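Accueil » La maison » Qui sommes-nous

Qui sommes-nous ?

Bonjour et bienvenue chez Arcombe ! Je tiens cette petite boutique de vaisselle dépareillée depuis avril, après des années à remplir mes placards (et ceux de ma sœur) d'assiettes trouvées en vide-grenier. Le stock est dans l'ancienne épicerie Londoño, au 124 de la rue, rideau vert, sonnez fort.

Je vends à la pièce, jamais en service complet. Une assiette à fleurs, un plat creux, un bol tout simple - vous mélangez comme vous voulez. J'ai plus de 1820 pièces en rayon et j'en lave encore tous les matins ! Chez moi, je dresse sur un set à carreaux vert foncé et crème bordé d'orange, et j'y essaie mes mariages : une assiette blanche à feuilles vertes posée dans un grand plat à bord crème, par exemple.

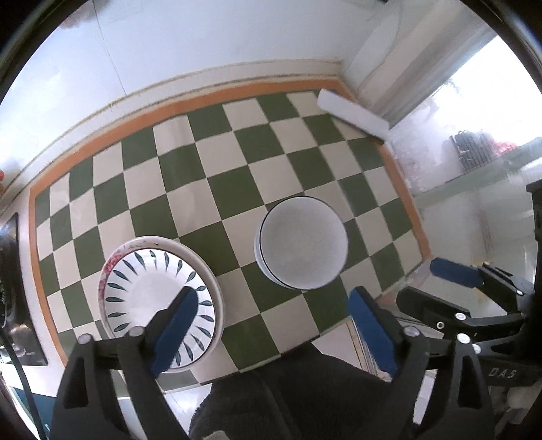

Maïwenn trouve que les feuilles et les fleurs ensemble, c'est trop, et qu'il vaut mieux un seul motif par table avec de l'uni autour. Elle m'a écrit ça après sa deuxième commande, et depuis je glisse toujours une pièce unie dans les lots de 4. Pour les fleurs, par contre, je ne cède pas.

Côté pratique : tout part emballé dans du papier journal, et si une pièce arrive cassée, envoyez-moi un mot, je rembourse ou je remplace. Les petits éclats sont signalés sur chaque fiche. Les décors dorés ne vont pas au micro-ondes, pensez-y !

Retrait sur place possible, ou au dépôt de Wurerdale, 2 fois par mois.

Page mise à jour le 1er août 2020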